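Laundry drop at Giment house filling up, sorters asked to come early

HOLPORT, June. The clothing and linen drive on Fuster Street has outgrown its hallway and moved into the living room, organizers said this morning. Bags kept coming through lunch. 841 pieces logged so far, up from 702 at the end of last month's drive.

The Giment house, lent by the family for the summer, takes in washed kids' clothes, sheets and light fabrics for families moving into the new rentals by the harbor. Everything gets sorted on site. Folded, bagged by size, out the door.

Space is the problem. "We planned on one table," said Bastian Engelhardt, who runs the sorting. "One table is fine for a slow day. We haven't had a slow day." The big white table is kept for folding, so unsorted stuff ends up wherever there's a seat, kids' chairs included. Engelhardt wants more shelving before the next round and has asked the hardware store on Oh Lane for a price. No answer yet as of noon.

Toys come in too, even tho the flyer only says clothes. Soft ones are kept if clean. Anything with batteries goes back.
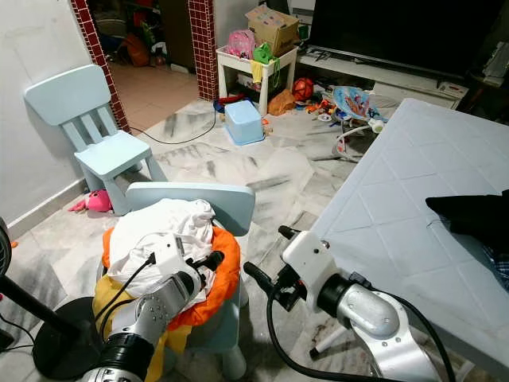

## What they need

Kids' sizes, mostly. Plain bedding. Pillowcases are always short. No winter coats until fall, there is nowhere to hang them. Adult clothes are going to the church hall at the other end of Fuster Street and should be dropped there directly, not at the house.

Please wash first. Engelhardt said 34 bags in this drive had to go back thru the laundry before anyone could sort them, and the house has a single washer. "It eats the whole evening," he said.

Label the bag if you can. Size, or just "baby" or "school age," is enough. Tape works better than sticky notes, the notes fall off in the car.

## Hours

Drop-off is open from 9 a.m. to 2 p.m., side door, ring twice. Sorters should come at 8. Parking on Fuster is tight until the water main work is done, so use the lot behind the bakery and walk over. The lot is free before noon.

Pickup for families is by appointment. Names are not taken at the door, only sizes and how many beds. Call the house or leave a note in the box by the gate and someone will get back the same day.

The drive runs through the end of the month. A second one is planned for August if they can recieve enough boxes in time. Flattened moving boxes are welcome at the side door, same hours.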